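Andia Terminal Kiosk: Set-up Guide
Section 4. Configuring ferry sailings and check-in times
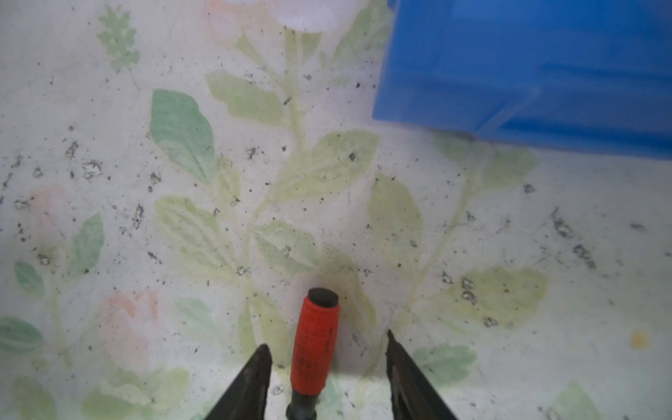

Fig. 4.1 Red-handled tool with black end cap, on patterned cloth.

This section covers the entry of routes, sailings and check-in times on a newly installed Andia kiosk. It applies to foot-passenger and vehicle terminals. Ticket printer set-up is covered in Section 5.

Before you start

The kiosk must be connected to the terminal network and show the green READY message. You will need the supervisor PIN and the current timetable file from the ferry operator. Timetable files are supplied in Clongate format, with the ending .clg. Spreadsheets cannot be loaded.

4.1 Adding a route

1. From the home screen, press and hold the Andia logo until the PIN pad opens.
2. Enter the supervisor PIN and press OK.
3. Select Routes, then Add route.
4. Enter the departure port and the arrival port. Port names can be up to 13 characters long, including spaces. Longer names are shortened on the boarding card.
5. Select the crossing type: Foot only, Vehicle, or Mixed.
6. Press Save. The route appears in the list with the status NO SAILINGS.

Note: An outward and a return crossing are two separate routes. On the Seltach to Metwally service, for example, both Seltach-Metwally and Metwally-Seltach must be added.

4.2 Loading the timetable

1. Insert the memory stick into the service port behind the lower door.
2. Select Timetable, then Load from stick.
3. Choose the file and press Load. A full season file holds nearly 700 sailings and takes several minutes.
4. When the message LOAD COMPLETE appears, check the number of sailings on the screen against the number on the operator's covering sheet.
5. Remove the stick and close the door.

Caution: Do not switch off the kiosk or remove the stick during loading. An interrupted load clears all sailings on the route, including those already sold.

If error 638 is shown, the file contains a port name that does not match a saved route. Correct the name in Routes and load the file again.

4.3 Setting check-in times

1. Select Routes and open the route.
2. Press Check-in.
3. Enter the closing time, in minutes before departure, for foot passengers.
4. Enter the closing time for vehicles. This field is greyed out on Foot only routes.
5. Press Save.

Sailings are removed from the sales screen when check-in closes. They stay on the departures screen until the departure time has passed.

4.4 Winter and summer timetables

Two timetables can be stored for each route. The second is loaded in the same way, with Next season selected in place of Current season. The kiosk changes over at 03:00 on the start date held in the file. Where the summer timetable begins in May, load it before the end of April so that advance tickets can be sold.

Note: Sailings that run on one day of the week only, such as a Wednesday freight crossing open to cars, must be marked Limited in the file. Unmarked sailings are shown as daily.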